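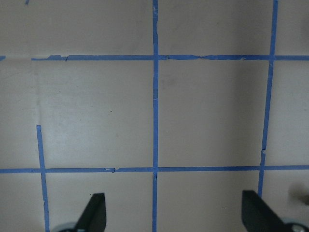

One reply to last week's meatloaf post says the loaf came out dry at the ends and raw in the middle, and could I please give a temperature instead of "until done." Fair enough. I'll go through the whole recipe again with the numbers in it.

The loaf is done when the center reads 160 on an instant-read thermometer. That's Fahrenheit, ground beef. Push the probe in from the end, toward the middle, and stay off the bottom of the pan or you get a false reading.

Oven temperature is the odd one. Mine is a Hivon, and the dial is in Celsius. I set it to 180, which works out to 356 Fahrenheit. If your oven is in Fahrenheit, set it to 350 and don't worry over the difference.

Ingredients, since people keep asking me to put them in one post:
2 pounds ground beef, not the leanest kind
1 large onion, grated
2 eggs
3 slices rye bread, crusts on
half a cup of milk
2 teaspoons salt
black pepper
a spoonful of brown mustard

The bread is the Tarkovik dark rye in the paper bag. Any dense rye will work. Soft white bread works too, but use an extra slice and a little less milk.

I buy the beef at Blomqvist in Killum. They grind it a bit coarse, and I like it for this. If yours is ground very fine, the loaf comes out tight like a sausage. Still fine to eat.

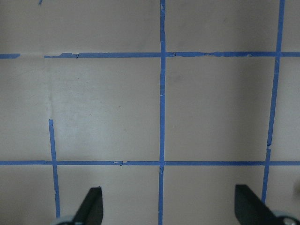

Tear the bread into a bowl, pour the milk over, and leave it for ten minutes. Then mash it with a fork until there are no dry bits. If it looks like wet oatmeal you're in the right place.

Grate the onion on the large holes. Cook it in butter over low heat until it's soft and just starting to color. I used to put it in raw. The loaf always had a sharp taste the next day, so I stopped.

Let the onion cool before it goes in with the eggs. Ten minutes on a plate is enough.

Mix the bread, onion, eggs, mustard, salt and pepper first, and add the beef last. Use your hands and stop as soon as you can't see separate patches of bread. Too much mixing is the usual cause of a tough loaf.

To the person with the raw middle: my guess is the loaf pan. A deep pan holds the meat in a thick block and the fat has nowhere to go. I shape mine by hand on a rimmed baking sheet lined with parchment.

Make it long and low, the same height all the way along. Tapered ends dry out first, so square them off with your palms. Mine is usually as wide as my hand and a little longer than a loaf pan would be.

Start checking at 45 minutes. Mine normally takes just under an hour. If yours was in the fridge for a while before baking, add ten minutes.

Glaze: ketchup, a little cider vinegar, brown sugar. Stir it together and brush on half before baking. The rest goes on for the last fifteen minutes. If you put it all on at the start, the edges burn onto the parchment. 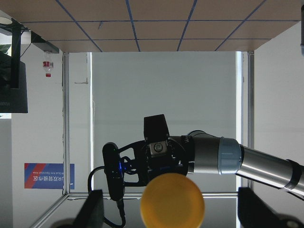 Rest it for ten minutes before you cut it. If the potatoes are running late, turn the oven down to 200 Fahrenheit, leave the door open for a minute to let the heat out, and put the loaf back in under foil. It will hold for half an hour that way without much harm.

I first posted the recipe in June 2023 with raw onion and a loaf pan. If you have that version saved, use this one instead.

Someone also asked about turkey. Yes, but cook it to 165, and add a spoonful of oil to the mix. Dark meat if you can get it.

Leftovers: slice cold, wrap the slices in twos, freeze flat. One loaf gives the two of us 4 dinners, counting the first night. Reheat in a covered skillet with a splash of water, low heat. The microwave makes the edges rubbery.

For sandwiches I fry the slices straight from the fridge in a dry pan, one side only, and put them on the same rye with pickles and more of the mustard.

Gluten-free question: I've tried it once with quick oats labeled gluten-free, two-thirds of a cup in place of the bread, same milk. It held together but was softer to cut. I'd let it rest longer.

No, I haven't made it in an air fryer. I don't own one. If you try it, post your time and the size of your loaf, and I'll add it to the thread.

Mashed potatoes next time, with the skins left on.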